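We use cookies to measure site traffic. Accept | Manage settings
2 min read

About Vorkusico

Vorkusico develops training methods for robot manipulation. The company was founded by Majdi Qudah and Meinir Skyrme and works from a single lab with two benches.

Our main method, Drukent, learns grasping from demonstrations recorded with hand-held grippers. A person performs the task, and the wrist view and finger opening are logged together. The current set holds 1,793 demonstrations, 390 of them with transparent or tinted containers. Clear walls overlap in the view and depth readings there are poor – Drukent therefore predicts finger motion from color images alone.

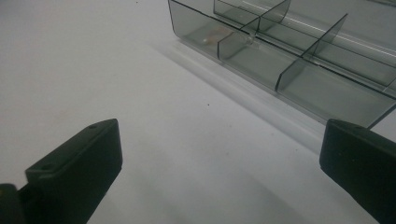
Results to date

In June we tested the policy on small parts stored in divided boxes. Trained on 700 demonstrations, it needed 40 more to adapt to a box with a different cell layout. Narrow cells remain the weak point, mostly through finger contact with the dividers.

People

Llinos Rosser leads data collection. Beca Cadwaladr maintains the training code and the evaluation scripts – requests for either should go to her.

Page last revised Jul 3, 2019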